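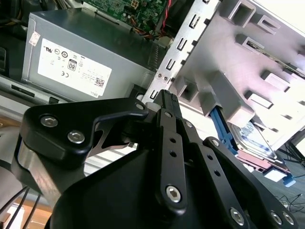 Minutes of the June meeting, Friends of the Meredith Street Theater

Started at 7:10 in the upstairs lobby. I took the notes again, so if I've got you wrong, catch me before the next one and I'll fix it.

Last month's minutes were accepted with one change: the piano was loaned to us, it was not a gift. Sorry about that!

1. The sale of the building

This took up most of the evening. The city has had an offer for the theater from Idach, the developer that did the old bus garage, and it wants to decide before the fall. Our lease runs month to month (I know, I know) and the city can end it with 68 days' notice. Why 68 and not 60 I couldn't tell you, but I've read the lease twice now and there it is.

I reported on my visit to the property office. They were friendly enough. They said Idach would "consider" keeping a performance space on the ground floor, but there's nothing in writing and no drawing that shows one. I asked to see the offer itself and was told it stays closed until the council has it. We agreed I'll put in a written request anyway.

Then we got into whether we should make an offer of our own. People had a lot to say on this one and I didn't get all of it down. The feeling in the room was that we can't match a developer on price, but we might ask the council to hold off while we look for a partner. The arts foundation in Pokow came up as one to try. They bought a chapel there and rent it back to the choir that was already using it, and that's pretty much the arrangement we'd love.
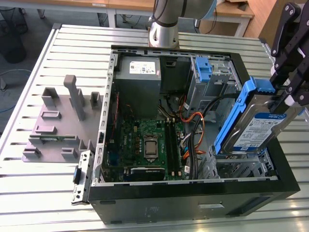

One member wanted it noted that a delay could backfire, and that if the council gets annoyed with us we may lose the ground floor idea too. She would sooner sit down with Idach right away and push for a written promise. I think that's a fair worry and I said so. We voted on it: the letter to the council goes ahead, and we also ask Idach for a meeting. Carried, with 2 against.

2. The petition

We're at more than 300 signatures, mostly from the paper sheets at the box office and the bakery. The online version is slower, and the link on our page was broken for a good part of last month, which can't have helped. It works now. Please send it to your cousins, your dentist, whoever, as long as they live in the city, because the clerk throws out the rest.
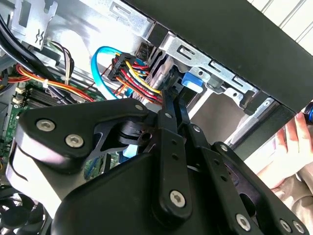
We'll hand everything in at the council's July session and we'd like a crowd on the steps. Bring the kids. Costumes are fine, but no megaphone this time, please.

3. The summer show

Vovo have confirmed their puppet piece for the last weekend of the season and they're bringing their own lights, bless them. The house holds 147 with the balcony closed, and the balcony stays closed until the railing is looked at. Tickets stay at last year's price.

4. Other business

The side door sticks. Lift as you pull.

The coat rack in the lobby is full of coats from winter. Anything left there after the next meeting goes to the costume room.

We finished at 9:25. Next meeting same place, same time, and I'll bring the lease along for anyone who wants to read it.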